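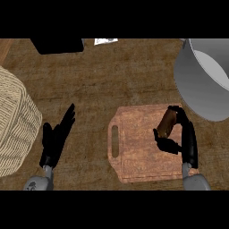

4. Bimanual grasp selection in simulation

4.1 Scene and task setup

All experiments in this section use the Skatlow kitchen scenes, which place two fixed arms with multi-fingered hands at one side of a table. Each scene mixes objects the robot is asked to handle with larger items that only take up space and block motion. The policy receives a single rendered view from above and the joint positions of both arms. It does not receive object poses, and it is not told which items are part of the task.

Figure 4. Simulated view of the tabletop. The right hand holds a small brown cylindrical object just above the cutting board, and the left hand is open and empty. The basket and the pot extend past the image borders.

We kept the view fixed across scenes. This means large items are often only partly visible, as with the pot and the basket in Figure 4, and the perception module has to work with incomplete outlines. In an early version we filtered out any mask that touched the image border. That removed most of the pot in many scenes, and the planner then sent the right arm through it. The current version keeps border masks and extends them outward by a fixed margin before they reach the collision model.

4.2 Arm assignment

Given a target, the assignment module decides which arm will reach for it. We score each arm on three terms: the distance from the current palm pose to the pregrasp pose, the clearance along the straight path between them, and the joint margin at the end of the path. The arm with the lower total cost is chosen. The other arm is given a hold command and stays where it is unless its volume overlaps the planned sweep, in which case it is moved back toward its own side first.

The hold command caused more trouble than we expected. In the first runs the idle hand drifted, because the finger controller kept tracking the last policy output even after the arm was told to stop. Felicidad Navarro rewrote the controller interface in March so that arm and finger commands share one state. After that change the idle hand keeps its posture for the full length of the other arm's motion.

4.3 Grasp refinement under occlusion

Once the fingers close, they hide much of a small object from the overhead view. In Figure 4 the object is partly covered by the black fingers, and its mask is smaller than the object itself. A pose estimate taken from that mask alone tends to shift toward the visible end. We therefore freeze the last estimate made before contact and update it only with the hand's own motion until the object is released.

Frozen estimates fail when the object slips. To catch this, we compare the rendered outline predicted by the frozen pose with the observed mask at every control step. If the two disagree for 5 steps in a row, the estimate is dropped and the arm lifts to a safe height — still holding whatever it has — before perception runs again.

4.4 Data and training

The training set contains 1821 episodes across 14 scene layouts, recorded with the Devix teleoperation tool. We held out 6 layouts for evaluation; these are not counted in the 14. Table texture, lighting and object placement were varied within each layout. Arm base positions were not, so the results say little about how the policy would behave on a differently mounted pair.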